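The Well at Letska

My mother called at six in the morning to say there was no water. She had tried the kitchen tap, the bathroom and the spigot by the porch, in that order, and then she had made herself wait until six because she thought five was too early to call a person.

I told her I would come. It is 31 miles from Fostville to Letska and the last part is gravel. I put my tools in the back of the car, and two big jugs of water, and a bag of oranges I had bought for myself.

When I got there she was sitting on the back step with her coat on over her nightgown. She had a pan of water on the step beside her, left over from the night before, and she was being careful with it. She had washed her face and one cup.

"It's the pump," she said.

"It could be the switch."

"It's the pump. Your father always said it would go in spring."

My father had put that pump in himself. It was a Flarnix, green once, and he had written the date on the wall of the pump house in carpenter's pencil, then the price under it, then the name of the store, which was Onishi. He wrote on walls a good deal. Inside the pantry door you can still read what he paid for the roof.

I checked the breaker and it was fine. I checked the pressure switch and cleaned the points with a strip of sandpaper, and when I pushed them together by hand the pump hummed for a few seconds and quit. I did it again and it hummed for less time. My mother stood in the doorway of the pump house and didn't say anything, and I was grateful for it.

I called Onishi. The man there still had my father's account on a card. He said a new pump, with pipe and wire and two men to pull the old one, would come to $3,477, and they could do it the following week if it didn't rain. I asked what it would cost if I pulled the old one myself. He said $1,006 for the pump, and was the well deep? I said I didn't know. He said my father would have written it down somewhere.

We went looking. We looked on the pump house wall and inside the pantry door and on the back of the shed. We looked in the kitchen drawers. My mother found the warranty for a toaster she had given away and stopped to read it.
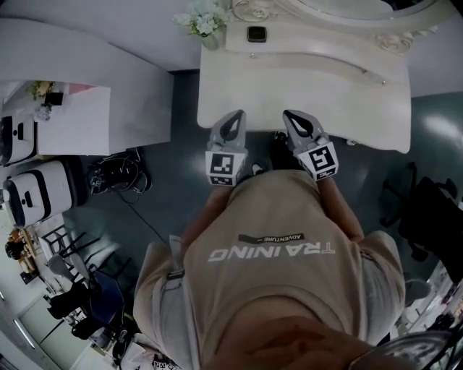 At the white table.

By noon we had used up one of the jugs. Most of it went into the toilet tank. I peeled two oranges and we ate them standing up, and then there was nothing to rinse our hands with except what was in the second jug, so we wiped them on a dish towel.

"There's next door," I said.

She folded the towel.

Next door is a yellow house with a good well. You can see its kitchen window from my mother's kitchen window. I grew up going in and out of that house without knocking. Then there was some trouble over the row of plum trees, the summer I was away working, and when I came home in July I was told not to go over there. The trees had been cut down on one side and not the other. My father never explained it and my mother only said that things had been said. That was 27 years ago. They waved at each other's cars, I think because it would have been hard not to, on that road.

"I'm not going to ask," she said.

"I could ask."

"It would be the same as me asking."

I went out and sat in the pump house for a while. It smelled of iron and mice. I read the wall again. He had written the day it froze and the day he wrapped the pipe. Down low, where I had to get on my knees to see it, there was a line about a hose. It said: hose from next door, four days, returned. There was no date on it. The pencil was the same pencil as the rest, and the wall had been painted since I left home, so it had to be later than the plum trees.

I called my mother out to look. She couldn't kneel, so I read it to her. She asked me to read it again.

"I was in the hospital," she said finally. "That would have been when I was in the hospital. He told me the pump was fine."

She went back into the house. I heard her upstairs, opening and closing drawers. When she came down she was dressed, in the blue skirt and her good shoes, and she had put the rest of the oranges in a bowl. She crossed the yard, past the stumps, and I watched from the porch. She stood at their side door for a long time before she knocked. Or it felt long to me. The door opened and she held out the bowl.

I couldn't hear any of it. At one point she turned and pointed at our pump house, and then at the sky. Then she went inside and the door closed, and I didn't know what to do, so I swept the porch.

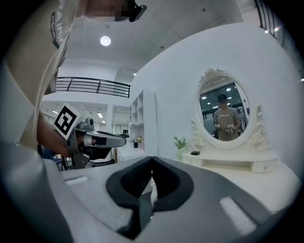

Run it as long as you need, the neighbor told me across the stumps, and don't bother rolling it up at night, it has been out in worse weather than this. The hose was already over one shoulder in big loops. It was the same one, I was told, as the last time, except for a new end.

We ran it from their spigot, under the lilac and up to the one on our porch. I closed the valve at the pump house and opened the spigot, and the water went backward into the house the way it is supposed to. I went in and turned on the kitchen tap. It coughed and spat brown and then it was clear. The pressure was poor. You could fill a kettle if you stood there.

My mother stayed next door until after four. When she came back she had the bowl with her, washed, with a jar of plum jam in it. She put the jar on the shelf with the label turned to the wall, looked at it, and turned it around.

"What did you talk about?" I asked.

"Her knees," my mother said. "His knees. The road."

"And the trees?"

"No."

She filled the kettle. It took a while and she kept her hand on the tap.

I stayed that night in my old room. In the morning I called Onishi and ordered the pump, and asked them to send the two men. My mother would pay half from what she had put away for the fence on that side, which she said could wait. Before I drove home I went into the pump house and found the pencil on its nail, and I wrote down the price and the store. Then I got on my knees and wrote under his line: hose from next door. I left room after it for the number of days.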